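The Same Lunch, Please
By Tegan Dunstan
June 12, 2024

For 11 years I have eaten a cheese sandwich and a piece of fruit for lunch, and for 11 years people have been worried about me.

They're kind about it. They lean over the desk partition at Hullix, where I check other people's invoices, and they ask in the voice you'd use with a person on a ledge whether I've ever thought of trying a grain bowl. I have thought of it. I've thought of it the way I think about jet skis. I can see that the owners are having a wonderful time, and I wish them calm water.

My case is that lunch has been promoted above its abilities. Dinner was always going to be a production, and breakfast has been lost to us ever since somebody put an egg on toast and charged for the view. But lunch used to be a modest thing you did between two other things. You ate it and brushed off your skirt. Now it comes with a strategy. There are containers for it with clips on all four sides, and a person can spend most of an evening filling them, then stack them up and take a photograph, as if the chickpeas were graduating.

I did give the modern way a chance. Last September my sister, who believes I am wasting away in cheddar, signed me up for Prustalura, a meal planning service that asks you more than 219 questions before it will tell you to eat a carrot. It wanted to know my goals. It wanted to know my relationship with cumin. On the matter of texture it offered me a sliding scale, and I slid it to the middle and felt I'd told a lie under oath.

What I got back was a month of lunches, no two alike. The first had 10 ingredients, among them a vinegar I had to drive to the far side of Britance to find. The second used none of those and had its own vinegar. By the end of the week I owned a shelf of little bottles, each missing one teaspoon, and I was waking at night to wonder whether I had thawed something. I'd also begun talking about lunch. I heard myself do it in the elevator. A man from payroll got off a floor early.

I went back to the sandwich on the eighth day and have never felt such peace.

The argument for variety, as it's put to me, comes in two forms. One is health, and I'll leave that to my doctor, who has looked at my numbers and asked only that I walk more. The other is that variety is the spice of life, and this is where I dig in. I have plenty of variety. I get it from weather, from my car's transmission, from my mother's phone calls. A person's supply of surprise is not short these days. I get up in the morning with no idea what the roof will do. Why would I want suspense from a lunch bag? 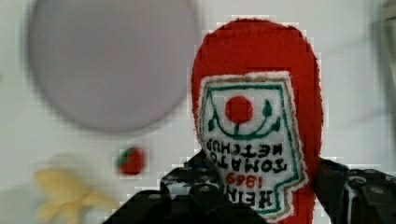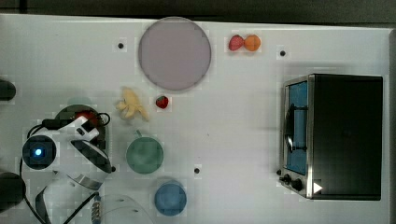
Top: ketchup, the soft kind. Under it: fruit, a plate and a toaster oven on a white table.

There's also a good deal of snobbery in it. Watch how people talk about a child who'll only eat noodles with butter. They call it a phase and hope it passes. Yet the same people will tell you with shining eyes about a fisherman they met on vacation who has eaten the same sardines on the same wall every noon of his life. He's wise. He has it all figured out. Move him to an office park, swap the sardines for American cheese, and they'd have a word with human resources.

And we do let people have a usual when it comes to other things. A man who wears one kind of blue shirt is said to have a look. A woman who has gone to the same lake for forty summers is envied by everyone who's ever tried to book a lake. Nobody leaned over a fence to tell my neighbor he should be seeing other lawn mowers. It's only at noon that loyalty turns into a symptom.

I should say something about Tuncer, the deli two blocks from my office, where I go when I've left my lunch on the kitchen counter at home. They've known me there for 7 years. I walk in, a hand goes up behind the glass, and by the time I reach the register the thing is wrapped. I've had whole relationships with less understanding in them. Behind me there's always some poor soul in front of the chalkboard, mouth a little open, reading the specials from the top again. He has a meeting in ten minutes. He'll panic and get the turkey wrap with cranberry, and he'll regret it, and tomorrow he will stand there again and do the same with something else. I'm told this is freedom.

I'll grant the other side a few points. My fruit varies, and I've been accused of hypocrisy over it. An apple in the fall, a peach when there are peaches, strawberries for the short time they taste like anything. That's the calendar's doing and I just go along. I will also grant that when I was sick two winters ago and the cheese tasted like a candle, I had nothing to fall back on and lived on crackers and spite. A second lunch held in reserve would have been prudent. I've since settled on tuna, though we aren't close.

And I'll admit that condiments are a weak spot in the system. I have used mustard from the start. My sister says that if I were truly content I'd have no need of mustard at all, and she once put a bottle of ketchup in my bag to see what would happen. What happened was that I ate a cheese sandwich with ketchup on it, and it was fine, and I've never told her so. It would only encourage her to move on to the bread.

What I'd like is a truce. You people with the clips and the tahini may carry on, and I will say it smells interesting, because it always does, and so does the microwave afterward. In return I'd ask that you stop looking into my lunch bag with that soft, sad face. I am not in a rut. I know what a rut looks like, having once been in a book club. I made one good decision about lunch when I was younger and had more energy, and I've been living off the interest.

My sister has a birthday coming up, and she wants the family to go somewhere with small plates. I've looked at the menu online. There are a great many foams on it, and a thing called "textures of beet." I'll go, I'll pass the plates along to the left, and I'll say how clever it all is. Then I'm going home to make a sandwich for the morning.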